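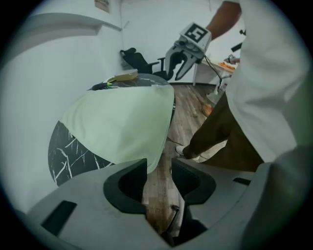
Stitton wrote back that a small cloth on a slick round table will always creep, and that I should either buy one big enough to hang over on all sides or leave the top bare. I had asked in the weekly thread and that was the only reply I got, so I'm giving it a post of its own.

**Cloth keeps sliding on a round table with a marble-look top**
Posted by Minttu Eskola, 7 November 2024

The table is round with a black marble pattern and thin white veins, and it measures 40 inches across. The cloth is pale mint green. I like it, it was a gift, and I don't want to replace it. It's a plain square that I fold over and lay on the table when we're eating or sorting things. When I don't fold it, the corners hang down and people catch them with their knees.

Two problems. First, it moves. If anyone leans on the table or drags a plate, one side slides off and the other ends up in the middle. Second, the black top shows every bit of lint and every smear, so when I take the cloth off there's a gray haze I have to wipe before I can put anything else down.

I tried double-sided tape in August. It held, but it left marks on the top that took me a long time to get off, so no tape please. I also don't want clips. They don't grip well on a curved edge and they look like a picnic.

Is there something I can put under it? And is there a right way to fold a square cloth on a round table so it looks like it's meant to be there?

---

**Godlow**

Get a table pad liner. I mean the thin open mesh that goes under rugs and in drawers, not the thick felt. The Wemo one is what we have. It comes on a roll and you cut it with ordinary scissors. Cut a circle two inches smaller than the folded cloth on every side or it will show.

Before you put it down, wash the top with warm water and a drop of dish soap, rinse with a clean damp cloth, and dry it all the way. The mesh doesn't hold on a greasy surface. If you used tape before, there may still be a film even if you can't feel it.

Lift the mesh once a week and shake it out. Don't leave it down for months. Some of the cheap ones stick to a finish when they get warm, so try a piece the size of a playing card first and leave it for nine days or so with something heavy on it.

For the lint, wash the cloth by itself a few times. Don't put it in with towels. Skip fabric softener, which makes the smears worse on dark tops. Dry microfiber for the last wipe, always.

On the fold:

1. Lay the cloth flat and fold it corner to corner so you have a triangle.
2. Put the long side across the table, a little past the middle.
3. Let the point hang over the edge where no one sits.
4. Smooth from the long side toward the point. If you smooth the other way you push it off.

You'll have some black showing at the edge. I think that looks fine with a light color.

---

**Mäkelä**

Agree about the mesh. I would iron the cloth first, a cloth with old creases never lies flat. Also heavy things go toward the back, on the fold, so they hold it down. A tray is good for this.

I paid 700 for a dining table once and ruined it with a rubber mat, so do test it.

---

**Stitton**

Still say buy a bigger cloth.

---

**Minttu Eskola**

Thanks. I'll wash the top again and try a scrap of the mesh on the side by the wall. Godlow, does it matter which side of the mesh goes down? The roll I found at the hardware store doesn't say.

---

**Godlow**

If one side is smoother, put that side down. If they're the same it makes no difference.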